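The Slow Return of the Tablecloth

When I came to live in this country, my first landlady gave me two things: a key and a tablecloth. The key I understood. The cloth I put in a drawer, and it stayed there for 17 years.

I think many people of my age did the same. We bought tables with a nice surface and we wanted to see it. A cloth was something for grandmothers, or for weddings. It had to be washed, and after washing it had to be ironed, and who had the time?

Now the cloths are coming back. Gwion Watkins has a small shop called Probert, where he sells old and new table linen. Last March he had 3,000 pieces in his stockroom and he was worried that he had bought too many. By the summer he was again looking for stock. His customers, he told me, are mostly under forty, and they ask first for pattern. Plain white does not interest them so much.
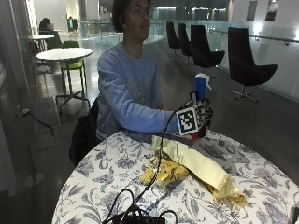
Dark blue leaves and flowers on white: a printed cloth on a round table.

The round table makes its own difficulty. A square cloth hangs in four long points and somebody always sits on one of them. Watkins advises to measure across the table and add 20 centimetres on each side, so the edge falls a little above the knees. With a longer cloth, he says, the guests are dressed better than they can move.

Then there is the question of the material. Linen becomes softer with every wash, but it creases if you only look at it. Cotton is easier and cheaper. The mixed fabrics, such as those from the Zumska mill, dry quickly, although I find them a bit stiff under the hand.

For stains everybody has an own method. Mine is cold water first, then ordinary soap, and patience. Red wine I have never removed completely, and I put the bread basket over it.

In the autumn I took my landlady's cloth out of its drawer. It had yellow lines where it was folded. I washed it twice and the lines are still there, but we eat on it every evening.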